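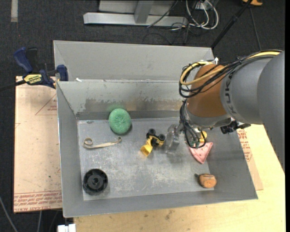 Zuzanna Stępień wrote after last week's session to ask why we would spend a whole class on a kit we could pick apart in ten minutes. Her point was that a picking kit is an arm, some fingers and a login, and that the vendor's own brochure gives the price and the specs, so what is left to review?

Fair question, and I'm going to use it as the spine of these notes. My answer is that the brochure tells you what you get and almost nothing about what your Monday-to-Friday life with it will be. We're reading this thing as buyers today. Faizal Menon takes the engineering side next time, and he will be much harder on it than I am.

Session 4: Reading a bin-picking kit as a buyer

What's on offer

The product is the Quiroga picking kit from Zestow. You bring your own arm. They supply the fingers, the cabling, the software and a support plan. Lakwood is the reseller most of you would end up dealing with, and the two companies don't describe the kit in quite the same words, so keep both brochures open while you read.

The base price in our copy of the quote is $2317. Support is separate and it renews every year. I've seen students miss that line over and over, partly because it sits on the last page under the shipping terms. Please look at the last page!

One more thing about the price. It doesn't include the arm, the bin, the table, the clamps or the hours you'll spend getting all of that to stay put. I'd call those the boring costs, and in my own purchases they've been the ones I got wrong.

The bin

I like to start with the bin, since it's the part people bring from home. A gray metal one like the one in the picture at the top is a perfectly normal choice. It has sloped sides and a wide front lip, and the floor is scratched up the way metal floors get. A nice clean plastic tote might look better in a sales video, but most of us own something closer to this.

Ask the vendor three things about your bin. Can the fingers get to the floor right next to the walls? What happens in the corners? And does a shiny or stained surface bother the software? "It should be fine" doesn't count as an answer. Get them to say yes or no, in writing, for the bin you own.

Corners are my favorite test. The black wheel-like part is sitting in the front left corner, and a part in a corner gives you fewer ways to come at it. If a vendor's demo keeps everything in the middle of the floor, ask them to push something into a corner and run it again. A good sales engineer will do it without a fuss.

The objects

Bring your own! I can't say this enough. The Quiroga brochure talks about "mixed goods", and that can mean pretty much anything. A yellow and black toy construction vehicle with a scoop sticking out is one kind of problem. A beige strap-like thing with curled ends is another kind altogether, and something round and green with creases is a third. You want to know how the kit does on each kind, so ask for results broken out by type – one overall success rate can hide a lot.

If your own stock is all boxes, great, test with boxes and don't pay extra for clever handling of floppy things. If you ship odd little items, bring the worst ones you have. I once packed a suitcase with nothing but awkward returns for a demo at Billatau, and it was the most useful afternoon of the entire purchase.

Fingers

The fingers are the part that wears, so they're the part you'll keep buying. Look for the replacement price before you look at anything else in this section. In our quote a spare set is listed but the cell next to it says "on request", and I'd hold off on signing until somebody fills that in.

Zestow rates a set for 2000 picks before inspection. Note the word inspection. It isn't a promise that they last that long, and it isn't a warning that they fail right after. Work out how many days that is at your own volume and then decide who on your staff does the checking.

Cables

I know, cables. But look at how much is going on near the wrist: a yellow cable looping over the orange-brown band, thin black ones bundled in with it, more black ones hanging down by the tool. A cable that hangs can catch, and it can also get between a camera and whatever the camera is supposed to see. At the moment of this picture some of them overlap part of the pink triangular object, seen from where we're looking.

So ask how the kit is meant to be dressed (that's the shop word for routing and tying cables along an arm). Is there a cable guide in the box, or is that your problem? Lakwood lists one as an option. Zestow's own sheet doesn't mention it at all, so get that sorted out by email and save the reply.

Holding things down

Your table matters more than you'd guess. The setup pictured has a wooden tabletop and a bar clamp up by the corner of the bin, and I have nothing against clamps. I've used plenty. Just decide early whether your bin will be clamped, bolted or set into some kind of pocket, and ask whether the software needs to be told when it moves. If the answer is yes, ask how long the telling takes and whether the night shift can do it.

For next time

Read page 13 of the course packet, the sample support agreement, and mark every sentence that has "reasonable" in it. Then write me one page on whether you'd buy the Quiroga kit for a small returns desk. Pick a side. I'd like to see your bin, your worst items and your yearly cost, with the support plan included.

Pages are due before Faizal's session in November. Put them in the usual folder – and Zuzanna, if you still think it's ten minutes of work, write that up and I'll happily grade it.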